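Home Know-How > Flowers & Plants > Straight Answers

Home | Guides | Questions | Ask Us | Newsletter

August | By Pao-chu Wu

Cut Flower Myths: Your Questions, Answered With Some Doubt

I sold cut flowers for 8 years before I started writing about them, and in that time I heard every trick there is for making a bunch last. Most of them came from people who had tried the trick once, on one vase, with nothing to compare it to. The questions below are the ones readers send in most often.

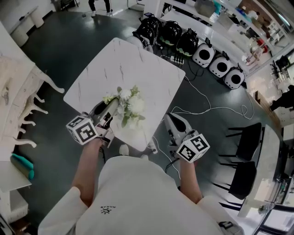

5 min read

Does a penny in the vase work?

I doubt it. The idea is that copper kills bacteria, and copper can do that. But a coin sitting in a vase of tap water gives off very little of it, and US pennies made since the early 1980s are mostly zinc with a thin copper skin. Every person who swears by the penny also seems to change the water more often than the rest of us. I would give the credit to the water.

What about aspirin?

The theory is that it makes the water a bit more acidic, so the stems drink better. I have tried it with roses, mums and stock, with a plain vase next to each. I couldn't tell them apart. If your flowers did better with it, were they the same flowers, bought the same morning, kept in the same room? Usually the answer is no.

Is the little packet of flower food a scam?

This is the one where I expected to say yes. It isn't. There's sugar in it, something acidic, and something to slow down bacteria, and that mix does help. What I don't believe is that the expensive kind beats the free kind. Coltari sells a "premium" powder in a tin, and I used it for a whole summer without seeing any difference from the packets the wholesaler threw in. Do follow the amount of water on the packet. Half a packet guessed into a big vase is close to nothing.

Can I make my own with sugar and bleach?

You can, and people do, but the recipes going around don't agree with each other. One says a teaspoon of bleach, another says a few drops, and nobody mentions how big the vase is. Too much sugar with too little bleach gives you cloudy water by the next day. I'd stick with the packet.

Do I really have to cut stems at an angle?

You have to cut them. The angle matters less than you've been told. It keeps the end from sitting flat on the bottom of the vase, and that's a fair reason to do it, but I've never seen it add days. A sharp knife or clean snips will do more for you than the perfect slant.

Should I cut them under water?

Florists argue about this one. It may help with roses. For a grocery store bunch of anything else, cut them, get them into water right away, and save yourself the wet sleeves.

How much of the leaf should come off?

Anything that would sit below the water line. Leaves under water rot, and they do it fast. This is the dullest advice on the page and probably the most useful.
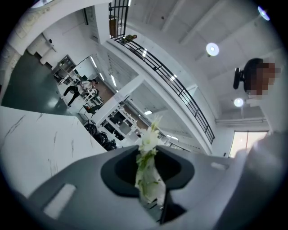

Above the water line, leave a few on if you like the look. Some people strip a stem bare because they read that leaves "steal" water from the bloom. Leaves do use water, but a stem that is drinking well can spare it, except for lilac and hydrangea, where I do thin them out.

Does a $60 vase keep flowers alive longer?

No. Villska makes a narrow-necked one that gets talked up as "hydrating," and I have no idea what that is supposed to mean. Zureck has a similar claim on its box. The Zureck page shows 3,185 reviews, and the ones I read were mostly about how it looks. It does look nice. A clean jar holds water just as well.

Warm water or cold?

Lukewarm for most, cool for tulips and other bulb flowers. I wouldn't lose sleep over it. Change the water every 2 days and wash the vase with soap while you're at it.

Is it true that fruit kills flowers?

Partly. Ripe fruit gives off ethylene gas, and carnations are touchy about it. One apple across the room won't do much. A full bowl of ripe bananas right next to the vase might.

So how long should a bunch last?

It depends on the flower and on how old it was when you bought it, which the store won't always know. If a seller promises you two weeks on everything, ask when the flowers came in.

Filed under: cut flowers, vase care, home myths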